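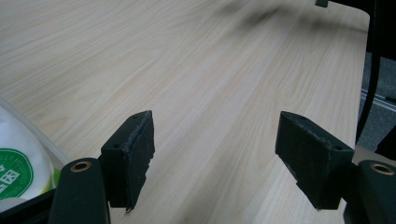 Projects > Student Reports > Robotics and Automation

Comparing Two Pad Types on a Hand-Held Gripper

8 min read

1. Purpose

The project compared two finger pads on a hand-held gripper used to record grasping demonstrations. The gripper carries its own camera, so a person can pick up an object by hand and the recording can later be used to train an arm. The pads are the only part that touches the object. Earlier groups had reported slipping on smooth plastic containers but had not measured it.

Two questions were set at the start. Does a foam pad lose grip over a normal period of use? Does a molded rubber pad hold as well on light objects without blocking the camera's view of the contact area?

2. Equipment

The gripper body was the Stornley hand-held unit already in the lab. Both finger sets were printed from the same drawing and differ only in the pad glued to the inner face. Set A used cut foam sheet. Set B used a ribbed rubber pad supplied by Vudeck. Trigger travel and opening width were left at the settings used by the previous group.

Recordings were stored and labeled with Trondasent, which writes one file per grasp and marks the closing and opening of the jaw from the trigger signal. Pull force was read from an Imai spring gauge hooked to the test object.

3. Method

Six objects were used: a plastic tub with a lid, a glass jar, a cardboard box, a steel mug, a sponge, and a bag of rice. Each was placed on the bench inside a taped square. The operator closed the jaw fully, lifted the object clear of the surface, held it, and set it down in the same square. A grasp was counted as failed if the object slid in the pads or dropped.

Each pad set did 800 grasps in the main test, with the objects in a shuffled order. The pull test was done before the first grasp and after the last one. Wear was judged by eye and by weighing the fingers.

A longer run was then made with Set A alone to see how the foam behaved when it was already damaged. With the main test and the practice grasps included, the project recorded 2,744 grasps in total.

4. Results

In the main test Set A failed more often than Set B on the tub and the jar. There was no clear difference on the box, the mug, or the sponge. On the bag of rice Set A did better. The foam took up the uneven shape of the bag, while the ribs on Set B touched it only at a few points.

The pull test showed a drop for Set A between the first and last readings. Set B stayed within the reading error of the gauge. Most of the foam damage was at the lower tip and along the edge of the pad, where the finger scrapes the bench during low approaches. Small pieces came off during the longer run and had to be brushed from the table.

Weighing the fingers was not useful. The change in mass was close to the resolution of the scale, and glue left over from fitting the pads varied more than that between fingers.

5. Camera view

Set B is thicker and covers slightly more of the image when the jaw is closed. For the tub this hid the contact line in many recordings. Labeling was still possible from the trigger signal, but a model trained on images alone would have less to work with. Trimming the upper edge of the rubber would probably help. This was not tested.

6. Sources of error

One operator did all of the Set A grasps and another did all of the Set B grasps. This was a scheduling decision and it weakens the comparison. Trigger force was not logged, so a firmer hand could account for part of the difference on smooth objects. The bench was wiped at the start of each session but not between objects.

7. Recommendations

Use Set B for hard, smooth containers and Set A for soft or uneven items. Replace foam pads when the edge begins to tear. A repeat of the test is planned for October, with operators swapped halfway through each set and a force sensor fitted behind the trigger.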